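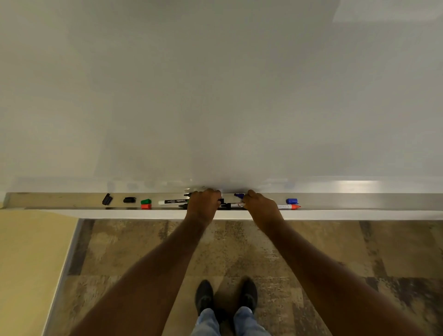
Blackwood Workshop, Methods & Materials group

February, a bit after 9 in the morning

Marker day! I've been putting this off since we moved the planning meetings in here, and the tray under the big whiteboard had become a place where caps go to live by themselves. Black caps, a green one, a red one, and markers lying every which way in between (I got both hands in there and started matching). The board itself is blank, so I could take my time without wrecking anybody's Merken diagram.

My method, such as it is: cap first, scribble test later. If a barrel and a cap agree on color they get clicked together and laid flat. Anything left over stays out where I can see it. Farzana wants them all stored tip down in a mug, which I've tried at home and didn't love, but I said I'd give it 20 days on the small board and report back.

We bought a box of 18 for the Trovska sessions and I'd love to know where the rest of them went. Check your coat pockets, please, and the Flundlow drawer.
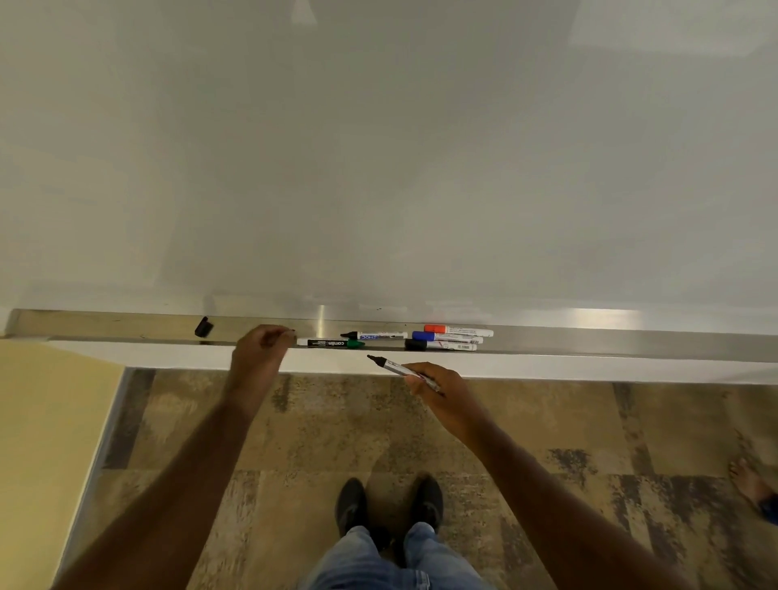

Supplies and housekeeping

Green, orange and blue have their caps on, and so does one of the blacks. The other black tip is bare, and there's a lone black cap sitting toward the left end of the tray, so I'm hopeful about those two. Still have to do the scribble test on the whole lot.

The board has faint smudges too. I'd like to try the spray on one corner before going at all of it – last time I used too much and the next person's writing came out patchy.

To order: black markers, more than we think. One new eraser. Ask Farzana whether the mug is hers.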